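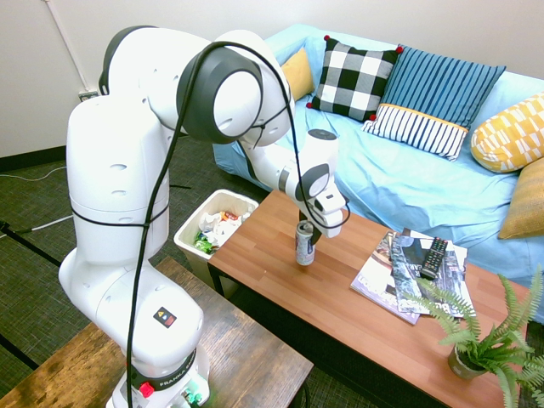 Search posts Search
April, by Neagu

Coffee table again. I've been trying to keep it as a table you can put a cup down on, and it keeps turning into a shelf.

The rule I've settled on is 2 piles at most. Magazines are one. Anything else that wants to be a pile goes in the drawer in the hall.

Remote lives on top of the magazines. Under a cushion it's lost by teatime, and on the bare wood it gets pushed about by plates.

Fern stays in the corner. I moved it to the windowsill in January and it sulked, so back it came. The fronds hang over the edge a bit and I've stopped trimming them.

Drinks cans are the weak spot. One gets left standing there in the evening, then it's still there at breakfast. They go out to the recycling before bed now – that's the plan, anyway. 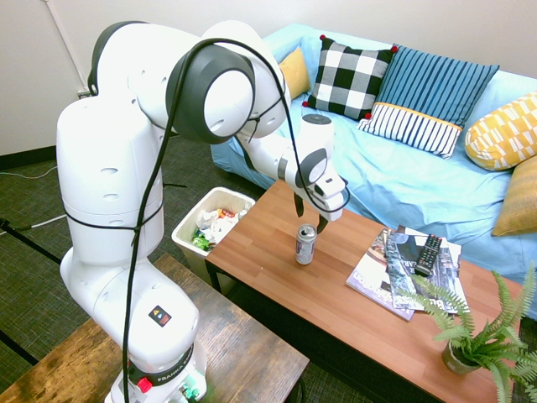 Welero replied that a tray would sort it, one big tray for the remote and the drinks, and you carry the whole lot out in one go.

Tried a tray. It took up half the top and then filled with post, pens and a tape measure. Gave it to the charity shop.

For the wood itself I use a damp cloth and then a dry one straight after, along the grain. Nalter wax twice a year. The Juvinitz spray left a film that showed every fingerprint, so I won't be buying that again.

Cans leave a ring if they've been in the fridge. A coaster stops it. If you've already got a ring, leave it overnight before you start rubbing – mine had mostly gone by morning.

Magazines next. I keep the newest few and the rest go to the box by the door. Recipes get torn out first, and I still haven't got a folder for those.

Will do the shelf under the telly tomorrow if the rain keeps up.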